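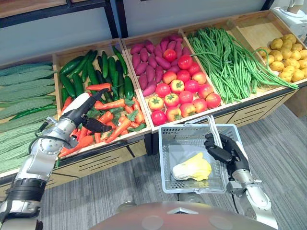 Notes on the vegetable stand

Elsie Hartley
Filed under: Shop room, Fittings and stock

It has been my responsibility for 2 years to keep the vegetable stand in the shop room at Usside in good order, and several readers have written to ask how the stock is arranged and what governs the choice of neighbours. I set out the present arrangement below, together with the points on which I have changed my mind. The views given are my own and should not be read as house policy.

The stand is of wood, in a light finish, with the compartments side by side and wooden dividers between them. All of the stock is imitation. We considered fresh produce at the outset and I prepared a costing for it, but the quantity that would have gone soft each week could not be defended. Imitation vegetables may be handled all day, put back, tipped out and put back again, and the stand looks much the same in May as it did in January.

The order of the bins

The present order begins with the napa cabbages. They are the palest items we hold and the most ruffled, and they make a clear beginning to the run. The bitter melons come next, then the cucumbers and carrots, which share a bin, then the sweet potatoes and tomatoes, which share another, then the green beans and then the small yellow potatoes.

I should record that this order was arrived at by argument. My first plan grouped everything by colour, so that all the green items stood together. It looked handsome on paper. In use it was a failure: a person sent to fetch a cucumber had to look twice, and a person putting one back frequently put it in the wrong place. Efe Usman, with whom I share the room, proposed that the greens should be broken up by something bright. I resisted this for longer than I ought to have done. The carrots were moved in front of the cucumbers as a trial, and they have remained there.

The same thinking applies further along. The tomatoes, with their reds and their patches of yellow and orange, sit in front of the sweet potatoes, and neither is easily mistaken for the other. Colour does most of the work here, but shape helps. A tapered root and a round fruit settle differently, and if the two piles are built properly they will keep to their own halves of the bin for a fair part of the day.

Laying and heaping

There are two ways of filling a bin and the stand uses both. Long vegetables with firm bodies are laid. Short, round or leafy ones are heaped.

Bitter melons should be laid side by side, all in one direction, with their tips towards the front. They have bumpy, ridged skins and hold their places well once laid. If they are dropped in anyhow they leave deep gaps, and the gaps collect whatever a passing hand puts down. The cucumbers are smoother and will roll against each other if the pile is too steep, so I keep them to the back of their bin and let the carrots hold them from in front.

Carrots are heaped. I made an attempt in the first season to lay them with every leafy top pointing to the rear, in the manner of a better class of market stall. The effect lasted until the first person had finished choosing. A heap of carrots pointing in all directions is what one sees in an ordinary shop, and I no longer correct it, provided that the heap stays behind the front edge.

The tomatoes need more attention than any other item. They should be turned so that a fair number show the green stem caps, for without them a red tomato at the back of a bin can look like a great many other things. I also prefer them in a single layer. A second layer slides, and the ones that slide are invariably recovered from beneath the radiator.

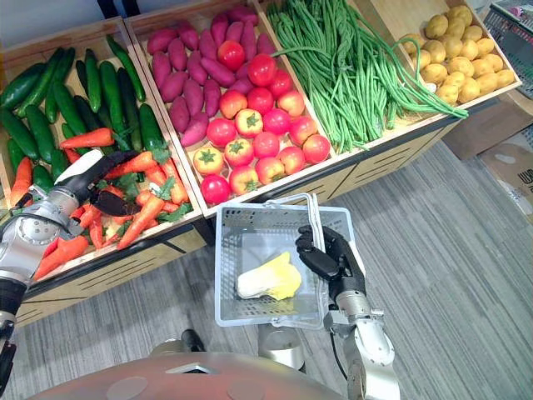

The green beans remain an unsettled question. They are supplied as long thin pods, and a good bundle of them has a natural droop which I am reluctant to spoil. The difficulty is that they will go over the divider. I have tried laying them across the bin, and I have tried tying them, which made them look like something from a stationery cupboard. Efe Usman is of the opinion that beans in a real shop hang over things and that ours may do the same. I have accepted this as a temporary position.

The yellow potatoes give no trouble. They are heaped towards the back and may be left there.

On baskets

A small number of baskets are kept with the stand. They are plastic and light, and I have come to believe that the basket matters nearly as much as the stock. A large basket encourages people to fill it. When we opened the room we had several deep ones, and the bins were stripped within minutes by anyone in a thorough frame of mind, after which the greater part of the session was spent restoring them. The smaller baskets hold enough for a short shopping list and no more.

Shopping lists are themselves a subject for another post. I will say only that a list of 6 items is a sensible length, and that a list which names something we do not stock causes more discussion than one might expect. We have had requests for leeks.

Where the stock came from

The greater part of our vegetables was bought from Drurodo in one order of 700 pieces, which covered the stand, the fruit shelves on the other side of the room and a reserve. I had not appreciated what a reserve of that size would look like in cartons. It occupied the corridor until a cupboard could be cleared, and I remain grateful to those colleagues who walked round it without remark.

The sweet potatoes came separately, from Bornex, after the first ones supplied were judged too brown. A brown sweet potato next to a yellow potato is a fine distinction to ask of anyone at the end of a long afternoon. The purple-red ones are a great improvement and I would recommend that anyone fitting out a similar room ask for them by colour and see one before ordering.

The stand itself was made for the Pangilinan building, where we were previously housed, and came with us when we moved. It was designed for a longer wall. It is a handsome piece of joinery all the same, and the slatted detail along the front has been admired by visitors who had no interest whatever in the vegetables.

The evening round

At the close of each day the stand is put in order. I allow 60 minutes for the whole room, and the vegetables take the largest share of it. I begin at the cabbages and proceed along the run without going back. Each bin is first cleared of anything that belongs elsewhere, then the laid items are straightened, and last of all the heaps are drawn back from the front edge. 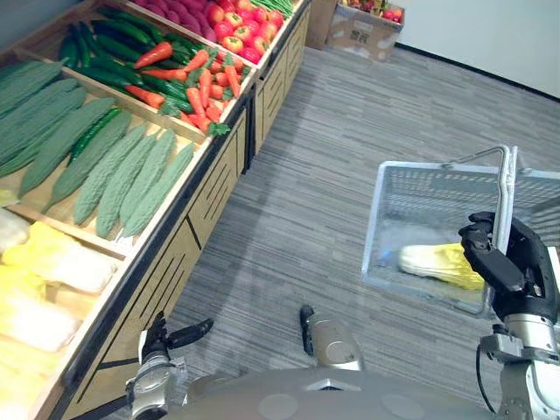 Strays are the chief business of the round. The commonest by some distance is a green vegetable of one kind among green vegetables of another: a cucumber put down with the bitter melons, for example, or a long green chili pepper which has travelled from wherever it was last used. These are easily missed from a standing position. The cucumber is the thinner and glossier of the two and has none of the ridges, and a hand passed lightly over the pile will find it sooner than the eye does.

Cucumbers and carrots also mix at their shared border. I used to separate them completely each evening. I now return only those carrots which have climbed well up the cucumber pile, and let the remainder lie. The bin has no partition of its own between the two kinds, and I have decided against asking for one. A partition would take up room and would need to be dusted.

Dust is a matter on which I receive more correspondence than any other. The ridged and ruffled items hold it worst, which is to say the bitter melons and the napa cabbages. A soft dry brush is sufficient for the melons. The cabbages are taken out and wiped leaf by leaf with a damp cloth, then left on a towel overnight. Readers should not be tempted to put them in a sink together. I did so once and the pale leaves took a mark from a carrot top that has never come out. The cabbage in question is now kept at the bottom of the pile.

Matters outstanding

The front edge of the tomato bin would benefit from a slightly higher rail, and I have asked for a price. The reserve cupboard requires new labels. A decision is also needed on the chili peppers, which have been without a settled home since the herb trays were withdrawn, and which I find in a different bin on most evenings. My own preference is for a small dish at the potato end. Efe Usman would put them with the tomatoes. I shall report on the outcome in due course, along with the leeks, should any be approved.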